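Tray Seven

Wednesday, ten to six, and Zuleica already had her coat on. The yellow one. Cold in the packing room whatever they did with the heating, so she wore it through the shift and let them moan.

"You're on trays," said Norbert. Didn't look up.

"I'm on boxes."

"Arm's on boxes. You're on trays."

So that was that. Eleven years at Kohlhase, boxes the whole time. Liner in, doughnut in, lid, next. She could do it talking. She could do it asleep, had done, the winter her mum was ill. Now she held a tray out and waited.

Waiting was the hard bit. You'd think it would be a rest. But you stand there with your arms out and the thing thinks, or whatever it does, and goes down, and comes up, and you mustn't help. First morning she'd helped. Nudged one over with her thumb. It stopped dead and a light came on in the office and Ecaterina Sima came down the stairs two at a time.

"Please don't touch the product while it's moving."

"It was going to miss."

"Then let it miss. Tronton need to see it miss."

Let it miss! Norbert laughed so hard he had to go outside.

They'd had a meeting, of course. 54 of them in the canteen, not enough chairs. Hannelore Ackermann stood on the step and said no jobs were going, roles were changing. Someone at the back said changing to what. She said that was a very good question. There was a sheet to take home. 4,000 boxes a night by spring, it said, bold letters, and under it a drawing of a smiling woman with nothing in her hands.

Zuleica kept the sheet. Used the back for shopping.

The second week she stopped hating it. She didn't tell anybody. It was the way it came in to a doughnut, low, a bit careful, like a kid picking up a cat. Her wrists had stopped hurting too. She noticed on the bus, holding the rail, and felt like a traitor the whole way to Grunddale.

What went was the talking. On boxes there'd been two of you a side, elbow to elbow, and you knew everything. Whose lad was in trouble. Who was off with what. Now Wendell was right down the other end on the lids and she had to shout, and what could you shout? Not the good stuff. By the third week she didnt know if his daughter had had the baby.

She asked him at break. She had. A girl, 20 days old already.

"Twenty days! And you never said."

"When would I of said?"

He had his phone out, pictures of the baby, baby, baby, baby in a hat. She looked at every one. Then the bell, and he swiped too far and it was the work ones. The ones Ecaterina had sent round for the newsletter.

"Look at the state of us," said Wendell.

She took the phone off him. She hadn't seen them before.
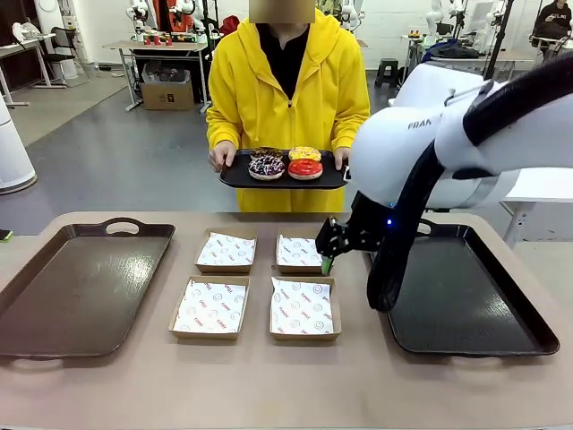
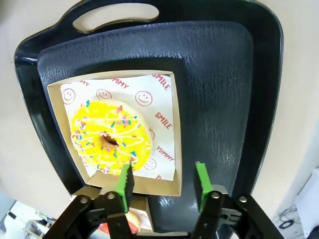
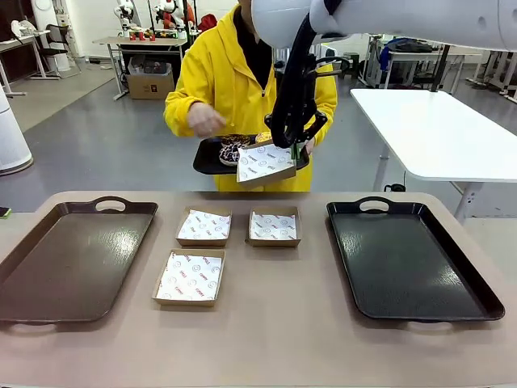 Doughnuts on the tray, the arm at work. For the Murkatum newsletter.

"You can't even see my face," she said.

"Coat's come out nice."

She went back through them, quick, bell or no bell. Gave him the phone. Across the room Norbert was already pointing at the clock.

"What've they called her?" she said, walking backwards.

He shouted it. She didn't catch it, the belt had started. She put a hand to her ear and he shouted again, then gave up and wrote it with his finger in the air, big slow letters, back to front from where she was standing. She got the first two.

She picked up the tray.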